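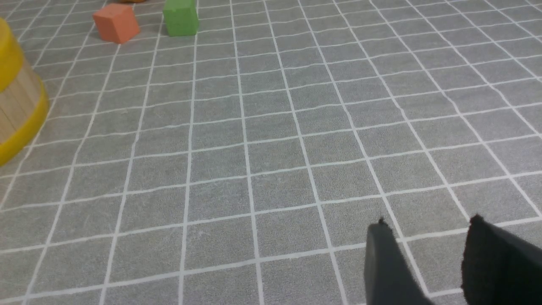

A cutting mat with a grid is the cheapest assistant I have ever employed, and it has lasted longer than the glue gun, two rulers and my good knees. Mine lives on the workshop table all year and does very little cutting. Mostly it gets used as a parking lot. A gray one with white lines is the kind to get, because the lines stay easy to see under a lamp and anything with a bit of color stands out on it, an orange foam block or a green one for instance, where the same block on my bare table would disappear into ten years of paint drips. The scuffs you will get anyway. A mat with no scuffs belongs to somebody who buys craft supplies as a hobby in itself.

Foam blocks, and what to do with them

I buy them by the bag of 100, which is a ridiculous number of foam blocks for one adult. They get used, though. A foam block under each corner of a freshly painted shelf keeps it off the table while it dries. One block wrapped in sandpaper will get into a curve that a hard sanding block just skates over. Cut a slot in the top and it holds a photo, a recipe card or a row of needles. Push a paintbrush handle into one and the brush stands up by itself, bristles in the air.

Cut them with a long snap-off blade, fully out, in slow strokes. Press down hard and you get a block with a waist. Line the edge up with the grid first, turn the block a quarter, cut again. If it still comes out crooked, call it a wedge and use it under the door.

Keep one color for one job. Orange at my house means sandpaper has been on it, green means clean. Deok-su Ahn, who shares the table on the evenings when his own garage is full of his own car, used a sanding block to dab varnish on a jewelry box. It now has a very authentic texture.

Containers

Round ones waste shelf space, and I keep using them. A tall round tub swallows rulers, dowels, rolled paper and the cardboard tubes I am saving for a purpose that will be revealed to me later. Wood-sided ones with a rim look nice enough to leave out, so people leave them out, and then they fill up with receipts. Tip yours over every couple of months and be brave.

Don't keep small things in a tall tub. Blocks are fine, you can grab one blind. Craft blades are not fine. Loubna Lamrani keeps hers in an old mint tin with a magnet glued inside the lid, and I stole the idea without asking.

Looking after the mat

Store it flat. If you roll it, it will remember. A mat that has curled can sometimes be talked down with warm (not hot) water in the bathtub and then a day under heavy books. Keep mugs off it. Coffee heat makes a dome right where you want to work, and I speak as the owner of two domes.

For lint and foam crumbs, go over it with a white eraser or a strip of wide tape, sticky side down. Foam crumbs hold a static charge and will climb up the brush, your sleeve and the cat. A barely damp cloth gets the rest. Dried white glue peels off if you leave it alone overnight -- pick at it while it's tacky and you'll rub it into the surface for good.

Check the grid once against a steel ruler before you trust it. My first mat was short by a good sixteenth over its full length, and I made 19 bookmarks on it before finding out. Everyone on my list got a slightly small bookmark that August. No complaints so far.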